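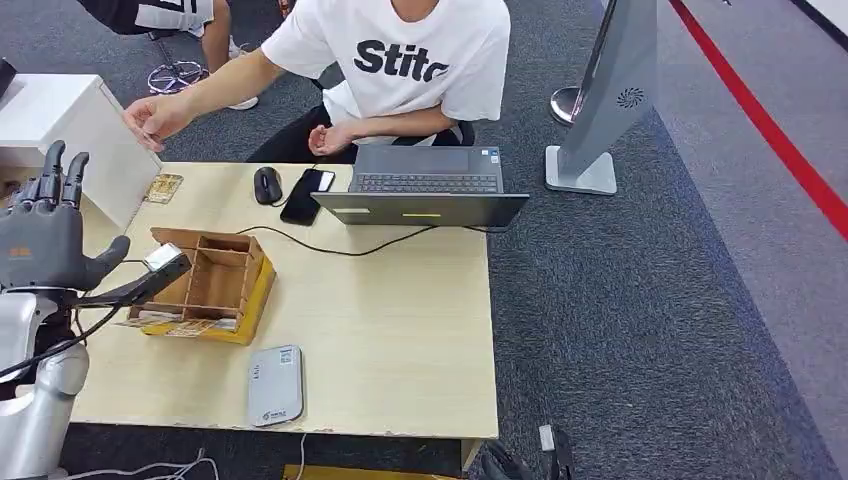 Section 4 covers the sorting table for a district vote in Wellar, from the time the hall is unlocked until the first box is opened. It applies to both the council ballot and the referendum ballot. Each sorting table needs a divider with open cells so that folded ballots can be dropped in from above. A brown wooden organizer with thin partitions, set on a yellow tray base, is fine for this. Drawers and lidded boxes are not allowed.

### 4.1 Placing the table

1. Put the sorting table where observers can see the whole top from the public side of the rope.
2. Clear away bags, drinks and all campaign material.
3. Set the divider near the left side of the table, on its tray.
4. Tape one label to the front of each column. Use the printed labels from the Kerr office. Handwritten labels are accepted only if the presiding officer signs them.
5. Leave the last column unlabeled. It is for doubtful ballots.

**Note:** In halls that share a building with a school or clinic, the rope goes up before the doors open to the public.

### 4.2 Opening a box

1. Read the seal number aloud and wait for the clerk to repeat it.
2. Write the number on Form 3. If it does not match the delivery sheet, stop and call the district desk at extension 101.
3. Cut the seal and put both pieces in the return envelope.
4. Tip the ballots onto the table, face down. Show the inside of the box to the observers.

**Caution:** Do not open a second box while ballots from the first are still on the table — even if they are the other color.

### 4.3 Doubtful ballots

A ballot is doubtful if the mark touches more than one name, or if the voter has written anything that could identify them. Place it in the unlabeled column without comment. The presiding officer rules on it after the sort, with two observers present.

Ballots from the Ratar and Vemo wards were combined in July. Sort them together, but record them on separate lines of Form 3.

Questions about this section go to Finlay Pollock at the Kerr office.

Section last revised 9/22/21.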